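Small-town documentaries that stuck with you?

reelkeeper39
Saw Ruven on Saltwater last night at our library and I'm still buzzing. It's 115 minutes about one cannery town, told almost entirely by people who worked the line, and I could have sat there for another hour! The director grew up two streets from the cannery and only went back to sell a house.

What I loved is that the old home movies aren't just filler between interviews. You hear a woman talking about her first shift and the footage is from her own brother's camera, all shaky and too bright.

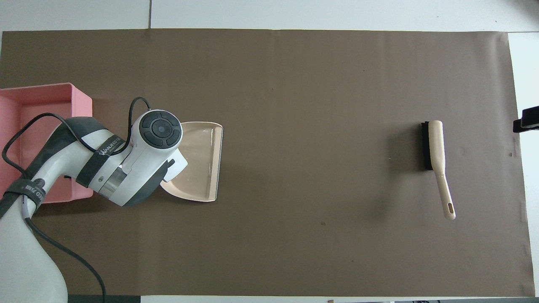
And the music! It's one accordion for most of the film, and when the full band comes in at the dance hall I teared up a little. Has anyone else seen it? What should I look for next?

plumline
Saw it in June at the Royer, 14 of us in a theater with 200 seats. Great first half. I thought the director talked over too much of the second. I wanted the workers back.

reelkeeper39
Oh, I disagree! The narration is where it got personal for me — the part about not knowing what a parent did all day until the parent was gone. I'll give you the ferry section, though. That one runs long.

oddsprocket
With plumline on this one. A good editor takes out 20 minutes and it's a better movie. Still glad it exists.

tinbasin
If you liked the home movie stuff, try The Ilar Road. Same idea, a family bakery this time, and no narrator at all, so plumline might be happy too. Tedico put out a disc with the uncut interviews.

plumline
Ordering it. Does the disc have subtitles?

tinbasin
On the film, yes. Not on the interviews.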